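Plukix path following: frequently asked questions 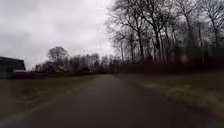

Tumemton
Research engineer, Plukix project

What does the method do?
It keeps a small outdoor robot on a path that has no painted lines. The network looks for the border between asphalt and grass and gives a steering value.

Why are soft edges difficult?
Where grass grows over the asphalt, the border is not one clear line. We let the network mark a band of uncertainty, and the planner stays inside it.

How much data did you use?
2000 labelled images for training. We tested on 6 routes which the network had not seen before.

Does it work in every season?
We don't know yet. Bare trees and an overcast sky are easy for it. Strong shadows in June gave 40 wrong steering values on the Villa route.

Can I get the code?
Yes, please write to the Sincombe group.

Last updated 2025-10-21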